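The Finger That Would Not Let Go

A stalled index finger is a small fault. On the two-handed sorting station that Rafferty runs for tabletop handling trials, it took the line down 2 times before anyone looked past the motor.

The station is simple. Household items lie on a covered table, and a pair of robot hands moves them one at a time. The hands are Loda units, driven by tendons, with a force limit set in software. The controller comes from Dukard. In December the right hand began to halt with its index finger extended, reporting a contact load that the arm did not seem to be carrying.

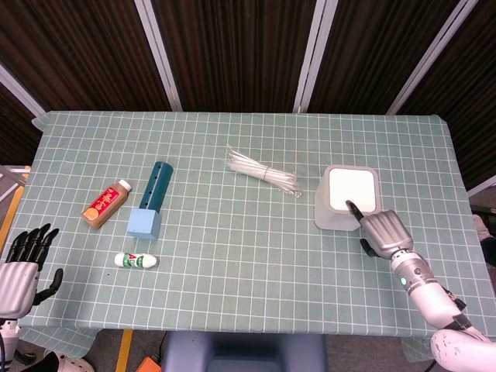

The right hand reaches toward the box with its index finger extended.

The first halt was logged as an operator stop and cleared. The second came with a full trace. The load reading on the index joint climbed for 3 seconds while the commanded position stayed flat. At the limit, the controller did what it was told to do and froze the arm in place.

Freezing is the correct response to a real overload. It is a poor response to a false one, particularly near the rim of a container. A hand that holds position with a fingertip against an edge keeps pressing with whatever force it had at the moment of the halt. If a person then reaches in to free the object, the release can come without warning. Rafferty's safety notes had a line on this – it covered the gripping pose and left out the single extended finger. 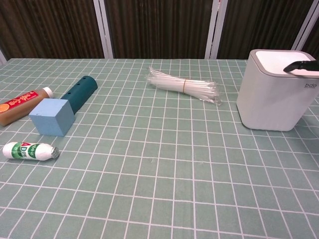
The cause was a tendon sheath that had crept out of its seat at the wrist. With the wrist bent down, the sheath rubbed on the cover and the added friction showed up as load. With the wrist straight, the reading returned to normal, so every bench test passed. The sheath clip, a Florkex part, was rated for 1000 bending cycles between inspections. The maintenance schedule had been copied from an older hand and gave no interval for it at all.

Three changes followed. The clip is now checked every 300 cycles, with the wrist bent. The controller compares index load against motor current and flags a mismatch before the limit is reached. On a halt, the arm backs off along its last path at low speed before it locks, unless the emergency stop has been pressed.

The last change took the most argument. Backing off is itself a motion, and a motion after a fault needs a clear path. The retreat is therefore short, and it is disabled whenever the gate is open.

The station has since gone back to normal running. The mismatch flag has been raised once, on the left thumb, and that sheath was reseated the same afternoon.

Related articles
When a Soft Stop Is Too Soft
Reading Motor Current Traces
Wrist Covers and Cable Wear
Writing a Maintenance Schedule From Scratch

We use cookies to remember your settings and measure traffic. Accept | Manage choices

Contact us | Copyright, all rights reserved | Back to top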